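Two-arm cell on the bun station - what happened to staffing at your site?
Forum: Commissary and Central Kitchen Operations > Equipment and Automation

rdalisay
Posts: 64
Ramil Dalisay, shift lead, hot line, Gastuvley commissary. We supply steamed buns and sides to office cafeterias. Since May we have had a two-arm cell doing steamer-to-plate transfer on a small test table next to the line. Management wants a written opinion from the leads on whether to go to production size, and I would like to compare notes before I write mine.

The task is narrow. Buns come out of an electric steamer pot with a perforated tray and go onto a round plate. One arm works over the pot and the other waits on the plate side.

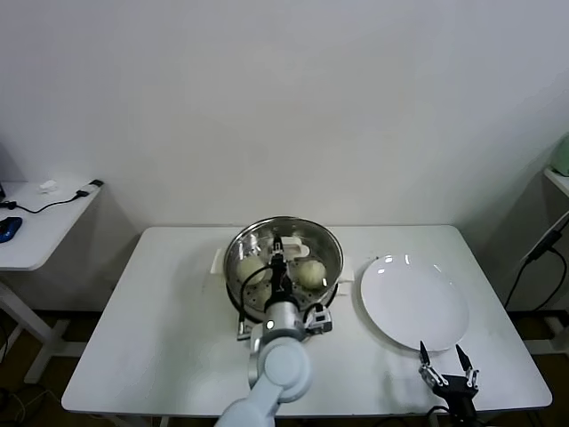
Before the cell, this was a rotation job. Four people took turns through the shift, and the main complaints were steam on the wrists and standing in one spot. The rotation sheet still exists, but the entry now reads "cell attendant." The attendant loads the tray, takes the lid off, starts the cycle, clears faults and signs the log. The job grade did not change. The training did: two half days, mostly on stop and restart.

My question is about the people side. Did your attendants keep rotating, or did one person end up owning the machine?

klaxon_b
Posts: 1,000
One person ended up owning it at our place. It was never decided. She was the fastest at clearing faults, so every lead put her on it, and after a while the others had forgotten the restart sequence. When she went on leave, the cell sat for most of a week. Put a minimum number of attendant shifts per person in writing now.

steamtable
Posts: 200
What is the fault rate? "Clears faults" can mean once a shift or every ten minutes, and those are different jobs. If it is every ten minutes, you have a person standing in one spot again, only with less to do.

rdalisay
At the start it was several an hour, mostly a bun sticking to the tray or tearing at the fold. Now it is a few per shift. The integrator is Lappalainen and they changed the approach angle twice. Both changes came from the attendants' notes, which I will say in my opinion paper. The log has a free text field and people use it.

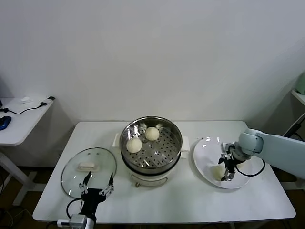
The sequence leaves the lid with the attendant on purpose. Lappalainen offered to add lid handling and the crew voted against it. They want a person to look into the pot before an arm goes in. It costs a few seconds and gives the attendant a fixed point in the cycle where they are expected to be present. The rest of the time they portion sauce at the next table.

steamtable
I disagree with the vote. If the lid stays manual, you still have a hand over open steam every cycle, and steam on the wrists was your first complaint. You moved the exposure and kept it.

rdalisay
Reduced it, in my view. One lift with a long glove per batch versus reaching in for each bun. But I take the point that I have no incident figures to show either way. The first aid book does not separate lid from transfer.

klaxon_b
Then separate it. Add a column. You will be asked.

grustwood_maint
Posts: 70
Maintenance side here, Grustwood plant. Two items nobody budgets for.

1. Cable routing. Anything looped near the wrist ends up in somebody's way during cleaning. Our sanitation crew took on cell wipe-down with no added minutes, and it became a grievance. Agree on the minutes first.

2. Changeover. Ours was sold as flexible. In practice, a new product shape means a call to the integrator and a wait. The operators knew by the second product that they would be doing it by hand in the meantime, so the old hand skill has to be kept alive. Schedule a manual batch every week and treat it as training.

On steamtable's point, I would keep the lid manual until the fault log is quiet for a full quarter. Then ask the crew again.

steamtable
A quarter is fine if someone is named to bring it back up. Otherwise it stays manual forever.

rdalisay
Good. Sanitation minutes were not in my draft at all. Right now the attendant wipes down the cell at end of shift and it runs over.

The headcount question, since two people have asked me by message: no layoffs on the line, but one open position was not refilled after the cell arrived. Management says the two are unrelated. The crew does not believe that, and I can't tell them they are wrong.

klaxon_b
Put that in the paper too, in one plain sentence. We used Climevora for scheduling, and the unfilled slot simply vanished from the template after a month. If it is not written down somewhere it stops being a question.

rdalisay
Will do. Draft goes in with the minimum attendant shifts, the weekly manual batch, the first aid column, and the sanitation minutes. The lid stays as voted, with my name on the review. If anyone has a written rotation rule they can share, please post it or message me.

grustwood_maint
Sent you ours. Ignore section two, it covers a palletizer.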